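## 4. Nesting the mixing bowls (and getting them home again)

I wrote this section of the Mallar kitchen guide after I'd put the coloured bowls away wrong for most of March, so please learn from me!

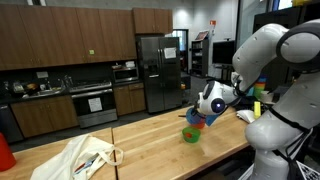 Raluca Manole wrote back on the first draft to say she always stacks hers green on the bottom and has never had one stick, so could I please stop calling red-first the "proper" way. Fair enough, Raluca. Red first is my way, and the steps below follow it, but if your set sits better in another order then go with that and just keep to it.

**You'll need:** the bowls, a dry tea towel, a bit of clear worktop and your tote bag if the set is travelling.

1. Empty every bowl before you start. I know, I know - but small things hide in the bottom, and then the next bowl sits crooked and you blame the bowl.

2. Wipe each one inside and out with the tea towel. Two damp bowls pushed together will grip like anything.

3. Put the red bowl down on the wood, well back from the join between the two tables. The join is narrow but a rim can still catch on it if you slide things across (lift, don't slide).

4. Lower the blue bowl in, one side first, then let it drop level. If it stays tilted, take it out and look underneath.

5. Add the green one last. Don't press! It should rest there under its own weight.

6. Give the stack a gentle quarter turn. If everything moves together and nothing squeaks, you're done.

> **Note:** The see-through bowls are harder to spot on pale wood than you'd think, especially at 11 at night with only one light on. I check the table twice before I put anything heavy down.

> **Caution:** Never use a knife to separate stuck bowls. Stand the lower one in warm water, up to 55 degrees, for a minute or so and pour 200 ml of cold water into the upper one. Then twist.

### 4.1 Packing them in the bag

1. Open the tote out flat first and shake out the crumbs.

2. Wrap the stack in the tea towel and put it in base down.

3. Tuck the handles in while the bag's on the table. A loop left trailing over the next worktop will get something put on top of it, and then you pick up the bag and off it all goes.

4. Anything with a long thin handle goes in last, handle up, down the side.

Nahom Alemayehu borrows the set more than anyone and he packs the lot the other way up, rims down. It works for him on the bus. I've tried it and my towel fell out, so I'm sticking with base down for now.

When you get back, the stack lives in the upper cupboards. Leave a note on the door if a bowl is missing.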